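Table tidy: toys and bags

Hello! I'm Shagufta Tanoli, and I put this little set together over a few afternoons in August. It's all about sorting small bits and bobs on a table – soft toys, a handheld console, folded things in clear bags. There are 760 pictures in 13 folders, all JPEG.

What's on the table

The things change from folder to folder. My favourite is the round orange plush, though the pink bundle in its crinkly bag is a close second!

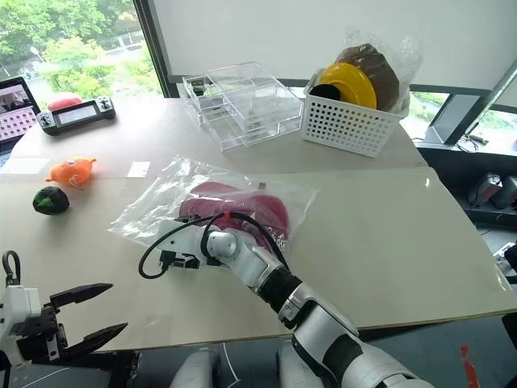
Notes on the bags

Clear plastic is a pain to label. I drew my outlines round the whole bag, creases and all, and gave the contents a separate label wherever I could make them out.
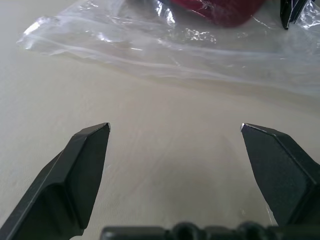 If you can't tell where a fold ends, use the "unsure" tag as I did – it's on 155 pictures so far. Corrections are very welcome, just put the folder number in your message.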